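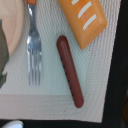 Minutes of the Open Day Planning Meeting, Burell Automation Workshop

Date: Jan 24, 2026
Place: Stoltatska Room, second floor
Chair: Horacio Gallardo
Present: 16 members and staff, listed on the sign-in sheet
Minutes taken by the office

1. Opening and previous minutes

The chair opened the meeting when the group came back upstairs from the workshop. The minutes of the previous meeting were approved with one change: under item 4, "Rivadeneira" should read "Rivadeneira Hall," as there is also a Rivadeneira parking lot and two people had gone to it.

2. Report on the demonstration

Members had watched a trial run of the table-setting demonstration planned for the July open day. Horacio Gallardo went over what visitors will be shown. The arm works above a black table with a woven placemat on it, and the task is to pick up toy food and tableware and put each piece where the operator asks for it. The play kitchen counter stays at the back of the table so that people see right away that it is a kitchen.

Comments from members:

The sausage was the favorite item with most of the group. It is smooth and round, and several people wanted to know how the grip is chosen. The operator will have a short answer ready.

The fork and knife lie nearly flat on the mat. One member asked if they could be raised on a block to make them easier to pick up. The workshop staff would like to keep them flat, as people set them at home. Left as is.

It is hard to follow small items from the back row. A second screen showing the wrist camera was suggested. Staff will price one.

The talk ran too long before the arm did anything. Agreed that the arm should be moving within two minutes of the start.

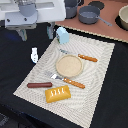

Table-setting demonstration: plate, fork and knife on the mat, light blue carton near the gripper fingers.

3. Layout of the table

There was some discussion of how full the table should be. One view was that a plate, a fork and a knife are enough for a ten-minute show. The other was that children will want to call out different foods, and that the yellow block, the sausage and the bread should all be within reach. The second view carried.

The milk carton will be kept for the last request. Staff asked that the Hovow banner be hung well away from the table, where it can't catch on the arm.

Action: workshop staff to mark the start position of each item on a printed sheet, so that whoever resets the table between shows does it the same way.

4. Wrist camera view

Staff explained that the wrist camera shows very little when it is close to something. A large item such as the orange one with the pale stripes can take up nearly the whole picture, and a visitor who looks up at that moment won't know what it is. It was agreed to put the wide view on the main screen and the wrist view on the smaller one, with a label under each.

One member thought the wrist view was the most interesting part of the visit and asked that it not be dropped if money is short. Noted.

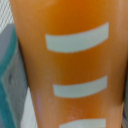 5. Visitors, room and safety

Rivadeneira Hall is booked. The room may hold up to 106 people with the chairs out. With the chairs in, the limit is lower, and the building office will send the figure in writing. Groups will be let in by ticket.

A rope will be set up on three sides of the table. The operator will stay at the stop button for the whole of each show and won't take questions while the arm is moving. A second person will take questions.

School groups will come in the morning and general visitors in the afternoon. The request from Stoltatska for an evening session was turned down for this year.

6. Costs

The printing quote for signs and labels came in at $99. Approved. The second screen will come back to the next meeting with a price.

7. Other business

The coffee machine outside the workshop is still out of order. Horacio Gallardo will call again.

Parking passes for the open day need to be requested through the front desk.

8. Next meeting

To be set by email once the building office has replied. The chair closed the meeting.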